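Writing help > Non-fiction and memoir

How much of my grandfather's letters can I quote in a book about the town?

Posted by Bouchra Samir

Hello to all. I am writing a small book about Drultthorpe, where I have lived for many years, and I have a difficulty with the form of it. English is my third language, so please excuse me if some things are not said in the best way.

The book is half a history and half a memoir. The history part begins in 1861, when a schoolmaster called Herath started to keep a notebook of what he read, what he ate and what he thought of his neighbours. He was not a famous writer. He published one thin book of sketches and it was forgotten. But the notebook is very alive, and I have a typed copy of it, over 600 pages. The memoir part is about my grandfather, who came to the same town much later and wrote letters home. I translate these letters myself.

My problem is the following. When I put Herath's words and my grandfather's words in a chapter, my own words become pale. I read the chapter again and I hear two strong voices and one person who is only introducing them, like somebody at a prize evening. In chapter two, for example, there are 1000 words of my own text and 900 words of quotation. A friend who read it said she skipped my part to arrive at the next letter. She meant it kindly.

I have tried to tell the content of the letters in my own words, but then they lose the jokes. I have also tried to put all the letters at the end of the book, in an appendix, and then the chapters had no reason to exist.

So I would like to ask: is there a usual proportion between quotation and own text in this kind of book? And how do you introduce a quotation without always writing "he writes" or "as he says in his letter of May"? I have used "he writes" so many times that I cannot see it any more.

I should say also that I am not sure if I need permission for the notebook. The typed copy was made by a local society, and the original is lost.

Thank you for your patience with a long post.

Korent

There is no usual proportion that I know of. I have read good biographies which are almost half letters, and good ones with hardly a full line of quotation. It depends on what the quotation is doing.

I also write in a language that is not my first one, and I had the same trouble with a book on my aunt, so I will tell you how I worked. I printed one chapter and marked each quotation with a pencil. If it gave only information (he arrived, it rained, the train was late), I put a cross, and later I told this information myself in one sentence. If it had a manner of speaking that I could not repeat, I left it. After this exercise about half of the quotations were gone, and those which stayed became shorter, because often the good thing was in one phrase and the rest was only carrying it.

It is allowed to quote five words inside your own sentence. Many people who write their first book believe that a quotation must stand alone as a block. When you take a small piece and build your sentence around it, the voice of your grandfather is there and yours is there too, and you don't need "he writes" at all. With a translation you have some more freedom, as you choose where the English phrase begins and ends. But please don't improve him. If a joke is bad in the original, let it be a bad joke.

For the verbs: "he writes" is not a sin. Readers pass over it as they pass over a comma. It is worse when the writer changes it each time, and the poor man remarks, observes, confides and exclaims on one page. I would keep "he writes" and only remove it where the reader already knows who speaks.

About your own pale voice, I think it is a separate question. You describe yourself as the person who introduces. What do you think of Herath? Do you like him? Was he unfair to his neighbours? In your post you told us that he wrote about what he ate, and this made me curious, but you didn't say if this pleased you or bored you. Put your opinion on the page, also the opinion that you are ashamed of. In my book the chapter that readers remember is one where I disagree with my aunt over a sale of land, and I had nearly taken it out.

One practical matter. Keep a list from the beginning with each quotation, its page and its date. I did it at the end and I lost a whole winter.
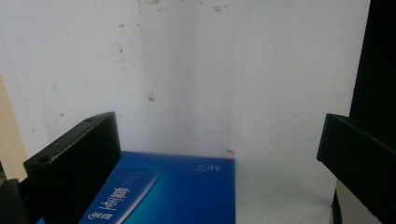 Kisix wrote under this that the list is good advice, but that half of the quotations is too much to cut in a first draft. It would be better to finish all the chapters first, leave them alone for some weeks, and cut when the whole book can be read from beginning to end, as a letter that looks weak in chapter two is sometimes needed for chapter seven.

Korent

Yes, I can agree with that. I did my cutting after the full draft, and I should have said it.

Kisix

Just about permission. The words of a man who was an adult in 1861 are most probably out of copyright, but it is not the same everywhere, and unpublished papers can have special rules. Notes or an introduction added by the society can belong to the society. Write to them and ask how they wish to be named. For the letters of your grandfather, the rights have normally passed to his heirs, so speak with your cousins before and not after.

For the rest, read some memoirs that use family letters and look only at the line before each quotation. It is slow but it helps.

Bouchra Samir

Thank you both. I did the exercise with the pencil on chapter two and I found eleven crosses, most of them on Herath and the weather. And to answer Korent, I don't like Herath very much. He is unkind about the baker for many pages. I had never written this anywhere, and I think I will try to begin chapter three with it.

I have written to the society this morning. My cousins will be more difficult.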